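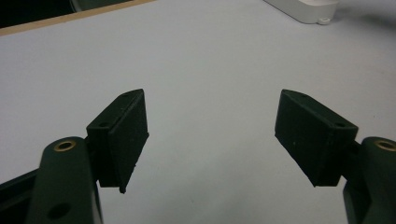
Hortensia Ospina wrote to me after my last column to say that a table is for putting things on, and that anyone who keeps one clear all day must be eating their dinner off their knees. She also wanted to know where I hide my extension lead, as she's had hers behind a bookcase for years and can no longer reach the switch.

Well, Hortensia, I don't hide it. I used to! I had it screwed to the underside of my desk in one of those wire trays, very smart, and every time I wanted to plug in the lamp I'd be down on the carpet with my cheek against the skirting board, feeling about for a hole I couldn't see. I did that for longer than I care to admit. Then we moved to the flat in Midovel, the tray got left behind, and for a few weeks the lead just sat up on the desk next to the teapot. I have never gone back.

So my opinion, which my sister thinks is mad, is this: keep the middle of the table clear, and let the power strip come up and live on top with you, off to one side. The two go together. People treat a socket as something shameful, like a bin, and then use it 27 times more often than the vase they've given pride of place.
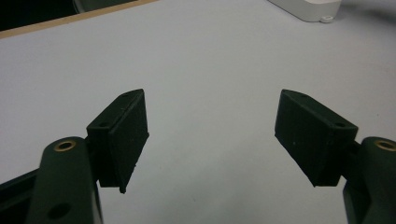
Clearing a table is a different job from tidying a room, and I think a lot of us give up because we muddle the two. A room can take you all weekend. A table takes one trip with a tray. I'm fussy about the surface as well, I'll admit. Mine's a dark varnished thing from Kerkano and it swallows screws, pen lids, black plugs, the lot, so I spend half my life patting it. Give me a pale grey-white top like that one, bare across the middle with nothing but soft light on it, and I'd find my reading glasses by lunchtime. I did price up a white one at Hamada, but they wanted 90 pounds for delivery alone and I went home in a huff (I may yet go back in March, if the huff wears off).

The case against, and I've had it from several of you, is that a strip on the desk looks ugly. It does a bit. A white one on a white top looks a good deal less so, and I'd say go for that if you can. You also get the cable trailing over the back edge, and there's no cure for it that I've found. A notch in the back of the table helps some people. My neighbour cut one with a jigsaw and was so pleased with it that he cut another, and now his pencils fall through.

What I won't have is the idea that hidden means tidy. I've seen a Climitz cabinet, lovely doors, soft hinges, with so much flex stuffed inside it that it sprang out when you opened it to find the printer lead. All anybody had done was shut the door on it. I'd sooner see the muddle on the floor where I can get at it, and pull out the one I'm after, and leave the rest for another day. 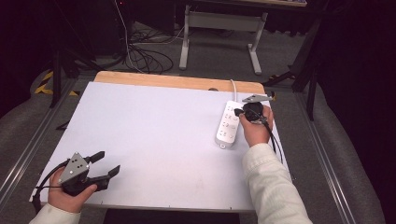
The strip up on the white top, the spare cables on the floor behind.

A plug is a fiddly thing even when you can see where it's going. You come at it from the wrong angle, you miss, you turn it round, you lean on it a bit. Doing that in daylight at elbow height is a small nuisance. Doing it blind, under a desk, with your bottom in the air and the phone going, is how I came to crack my head on a drawer runner two Christmases ago, and I've still got the dent to show for it.

Do keep your tea at the other end, please. I say this as a spiller. And don't go plugging one strip into another to reach across the room, buy a longer one.

As for dinner, Hortensia, we eat ours at the table, in the bit I've kept clear. The lead goes along by the wall and the pepper stands next to it. Send me a picture of what's behind that bookcase once you've shifted it, and take the books off first.

Posted 2/26/20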